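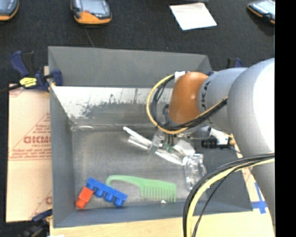 October 5, 2025: The odds and ends bin

I have been looking forward to this all week, which probably tells you what kind of week it was. Sorting day! The big gray bin is up on the pale table at last and I can get at all the little stuff that never had a home.

I have loved this bin ever since I brought it back from the Leseo closing sale (it was in February, it was freezing, and I carried it to the car with both arms around it like a calf). The metal floor is all worn and patchy now and the shiny slope at the back has scuffs along the bottom of it, and I like it better that way. It sounds wonderful when you drop something in.

So, the blocks. A long blue one and a smaller reddish-orange one, right down in the corner together, and I was so happy to see them! The block tub upstairs is supposed to hold 231 pieces, it says so on the sheet I taped inside the lid, and the last time I went through it I came up 11 short. I'm not going to claim these are two of the missing ones until I've checked the colors on the sheet. But if they are, that's nine to go, and I still haven't looked under the stairs.

Then the green comb. I had completely forgotten we owned such a cheerful comb. It's a light, springy green with wide teeth and a curved handle that ends in a hook, and I want to hang it on the towel rail in the small bathroom where it will look great against the white. Wide teeth are the only kind that get along with my hair after swimming, so it's going straight back to work.

The middle of the bin is harder. There's a bunch of long, thin white things all pointing the same way, and clear plastic crumpled over the ends of them, and one white bit with ridges that might be the head of a brush. If it is a brush I'd like it for the grout. The bathroom grout has been on my list since we finished with the Jumance paint, and I tried an old dishwashing sponge on it and that was hopeless. The clear crumpled container next to it is so shiny it takes over that whole side. It's going in the recycling if the town takes that kind. I need to look up the number on the bottom, if it has one.

Plan for the rest, so I don't wander off and start something else:

Blocks to the tub, then count. All of it, properly, on the rug.
Comb washed and hung up.
White pieces out on a towel, keep what's useful.
Wipe the bin floor, corners too, there's a tiny white scrap down by the comb.

After that I want to do the kitchen drawer, the deep one, where the Sabatier knife has been sliding around with the birthday candles for far too long. I'd like to line it with the leftover cork. I measured yesterday and there's almost 100 inches of it on the roll, so there may be enough for the shelf above as well!

Soup tonight, and the good bread. Must remember to call Biramus about the hinge.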